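Snack Bar Sleeves and Desk Caddies: Do You Need a Thing to Hold Your Thing?

Filed under: Desk & Pantry

I put off this review for most of a month. My trouble with products in this category is that they solve a problem I have to be talked into having. A snack bar comes in a wrapper. The wrapper goes in a bag, or a drawer, or a coat pocket, and later you eat the bar. I have been doing this since grade school without equipment.

Still, the Tedico bar caddy keeps turning up in gift guides, people keep writing in to ask about it, and a friend's office apparently bought one for each floor. So I ordered one, along with the travel sleeve that Tedico sells as a companion piece, and kept both in use through December, when I eat more of my lunches out of a drawer than I should.

What you get

The caddy is a shallow tray with upright slots, in a gray that the box calls Fog. It is meant to sit on a desk or a pantry shelf and keep bars standing on end so you can see which is which. The sleeve is a stiff little tube with a cap. You put one bar in it, and it protects the bar in a bag. There is also a fold-out card with suggestions for arranging your bars by time of day, which I read twice to make sure I had understood it.

Tedico says the caddy holds 30 bars. I suppose it does if you buy the thinnest bars on the market and don't mind pulling three out to get one. With the fat ones I like, it was crammed well before that, and the end slots are narrower than the rest for no reason I could find. I wrote to the company about the end slots and got a reply telling me how to wash the tray.

On the desk

Let me give it what it earned. Bars standing up are easier to pick from than bars lying in a heap. In a drawer, mine end up face down, back to front, and mixed in with the batteries, and I pull out two or three before I get the one I wanted. In the caddy I could read the ends of the wrappers from my chair, and I stopped buying duplicates of a flavor I already had plenty of. I did notice that.

I also noticed that I ate more of them. The first box I loaded into the tray was gone in 5 workdays, when a box usually lasts me into a second week. Maybe it was a hungry week. But there is a reason candy sits by the register, and I would think hard about putting one of these within arm's reach if you are trying to cut down. Tedico's card claims the opposite, that seeing your snacks helps you "snack with intention." I had no intention at all. I was on hold with the insurance company.

Stability is fair. The tray has rubber feet and stays where you put it. Bars with a lot of loose wrapper at the end lean over and tangle with the next slot, and smooth, tight wrappers stand up fine. Dust collects in the bottom and is annoying to get out, because a cloth won't fit and a vacuum nozzle picks up the tray along with the dust. I ended up running it under the kitchen faucet and leaving it upside down overnight.

In the bag

The sleeve is where I lost patience. The idea is decent. Anyone who has carried a nut bar under a laptop knows what comes out at the other end. Chewy bars bend and recover, but the nut-and-syrup kind cracks along the weak spots, and if it has a chocolate bottom and the bag has been in a warm car, you are eating it off the plastic.

So I carried one bar in the sleeve and one loose beside it, same box, same bag, for the better part of two weeks. The sleeved bars came out straighter. I can't claim otherwise. The loose ones came out a little bowed, and one had a corner broken off inside the wrapper. I ate that one too and it tasted the same.

Against that, the sleeve is longer than it needs to be, and the cap is stiff enough that I needed both hands and once my teeth. It takes up as much room as an eyeglass case. When you've eaten the bar you are left carrying an empty tube, with a wrapper to stuff inside it, and by the third day mine smelled like a lunchbox. It also does nothing about heat. One hot afternoon by a car window would finish off a chocolate bar in there just as well.

The alternatives

I tried two others for comparison. Morovix makes a wall rack in bent wire that costs less and does nearly the same job as the caddy, provided you have a wall to spare next to where you snack. It went up with adhesive strips and came down a week later at 2 in the morning, which sounded like a break-in. With screws it would probably be fine.

The other was a pantry bin from Endgate, a plain open box with a low front. You throw the bars in. They lie down or stand up as they please. It wipes clean with one swipe, it holds crackers when you run out of bars, and I have used it every day since. I asked myself a few times what the caddy did that the bin didn't, and the answer was that it made the labels line up.

About those labels

Part of the pitch for both Tedico pieces is that wrappers are hard to tell apart when they're stored on end. That depends on the brand. Some companies print the flavor in tiny type on one face only, and you really do have to turn the bar around to find it. 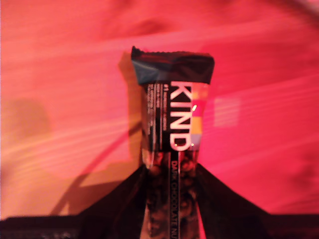

Kind's are the ones I buy most, and the argument falls apart with them. The name runs down the length of the bar in big white letters on black, there are colored blocks beside it, and lower down a clear window lets you look at the bar itself. Stand that up in a coffee mug and you have most of what the caddy offers. A reader going by Hauksdóttir disagreed when I said as much in the last newsletter: the name tells you the brand, she wrote, and she already knows the brand, she bought the box. What she wants at six in the morning is the flavor, and her mug holds four bars before the ones in back disappear. She keeps two caddies, one for nuts and one for everything else, and thinks the end slots are meant for gum.

I'll grant her the mug. I was thinking of a person with one box open at a time, and she evidently has a house full of people and a lot of boxes. For that kind of household a tray with slots makes more sense than it does on my desk. I tried gum in the end slots and it does fit, although I can't find a word about it on the box or the card.

Price, and whether to bother

The caddy and sleeve together came to $31 before shipping. Bought separately the caddy is most of that, and the sleeve is priced like something you toss in at checkout without thinking, which I assume is the plan. Tedico also sells a bigger version of the tray with a lid for $70. I did not buy it. A lid on something whose whole selling point is that you can see into it is a step I'm not ready to take.

If you stock a shared kitchen, or have kids who dig through the pantry like raccoons, the caddy is decently made and will get used. Wait for a sale. Fill the wide slots first and leave the ends alone.

If it's only you and a drawer, get the Endgate bin or use a shoebox. Skip the sleeve either way, unless you carry the brittle kind of bar every day and it truly bothers you when one breaks. An old hard glasses case did the same job for me, and I already had one.

Caddy: fine, overpriced. Sleeve: no. I've given the sleeve to my nephew, who keeps pencils in it.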